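Speaker notes: Growing Tomatoes from Saved Seed
Tremside Garden Club, February evening talk
Slot is 7:30 pm, aim to finish by 8:15 and leave time for the seed table

Opening

Hello everyone, thank Aaliyah Chan for the invitation and for moving the chairs. Ask for hands: who has grown tomatoes from a packet? Who has ever saved their own? Usually plenty for the first and a handful for the second, and I'd love to change that tonight (it is so much easier than people think!).

Tell the story of my first jar. I left it on the windowsill, it smelled awful, I almost tipped it down the sink, and those seeds gave me the best crop I'd had in years. Hold up the jar. Pause, let the back row see it.

Which tomatoes to save from

Open-pollinated kinds come back looking like their parents. Hybrids, marked F1 on the packet, will still sprout, but the plants will be a mixed bag. Fun if you have the space, maddening if you have four pots on a balcony.

Tomatoes mostly pollinate themselves, so crossing is less of a worry than with squash. Potato-leaf types and some currant types cross a bit more easily. If anyone wants to be strict, slip a little mesh bag over a flower cluster before it opens and tie a bit of yarn around the stem so you know which fruit to pick later.

Pick from the plant you liked best all season. People always want to save the single biggest tomato, and I get it, but look at the whole plant. Was it healthy? Did it ripen early? Did you like eating from it? I have been picking for earliness in my own patch for 11 seasons now and I'm still excited every time I see the first one turn.

Let the fruit get fully ripe, even a touch past the point where you'd slice it for a sandwich.
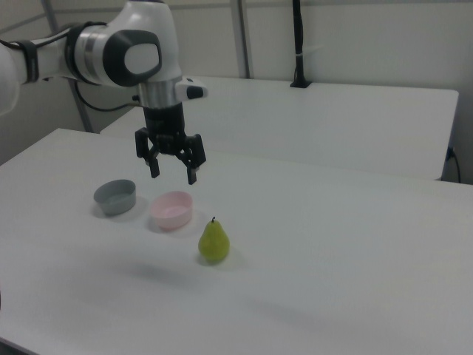 The jar method

Squeeze the seeds and gel into a clean jar, add a splash of water, and label it straight away. Say this twice! I once had three unlabeled jars in a row and spent a whole summer guessing.

Cover loosely with a paper towel and a rubber band. Keep it out of the sun at room temperature and stir once a day. Two to four days is normal. You may see a film of mold on top and that's fine. The gel breaks down, and the good seeds sink.

Don't leave it a week in a warm kitchen, or the seeds may start to sprout in the jar.

Fill with water, swirl, pour off the gunk and the floaters, and repeat until the water runs clear. Tip into a fine strainer. Then spread them on a plate or a coffee filter. I've stopped using paper towels because the seeds stick like glue, although Tarun Rana plants his towel and all, in little squares, and gets lovely seedlings. Invite him to say a word about that if he's in the room.

Dry them for a week or so, stirring them with a finger whenever you walk past. No oven, please.

Storing

Paper envelopes inside a lidded jar, somewhere cool and dark. Write the variety and the year on every envelope. Tomato seed keeps well for four years or more when it's good and dry.

Testing before you sow

Lay 12 seeds on a damp coffee filter, fold it, slide it into an open plastic bag and keep it warm. Check after a week. If most have sprouted, sow as usual. If only a few have, sow thickly and hope. My oldest envelope managed three last year, and one of those plants ended up taller than me!

Sowing indoors

Six to eight weeks before the last frost. Around here that means the envelopes come out of the closet next month. Seed mix, a quarter inch deep, warm spot. As soon as they're up, as much light as you can give them. Leggy seedlings are the number one question I get, and the answer is nearly always more light, closer to the plants. If they stretch anyway, bury the stem deeper when you pot up. Tomatoes will root all along it, which still feels like a magic trick to me.

Brush your hand over the tops once a day. It makes them sturdier, and they smell wonderful.

The seed table

Explain how it works. Take what you'll really grow, up to 12 envelopes each. Bring some back in the fall if you can, no hard feelings if you can't. The club gave out 273 envelopes last winter and I'd love to beat that.

Point out the blank envelopes and pencils at the near end. Pencil only, ink fades.

Questions

Likely ones: Can I save from a supermarket tomato? (Yes, but it's probably a hybrid, so expect surprises.) Do I have to ferment? (No, rinsing hard works, the jar just gets them cleaner.) What about peppers? (Even easier, scrape and dry, and wear gloves for the hot ones.)

If it goes quiet, ask Aaliyah what she's sowing first this year. Then open the seed table.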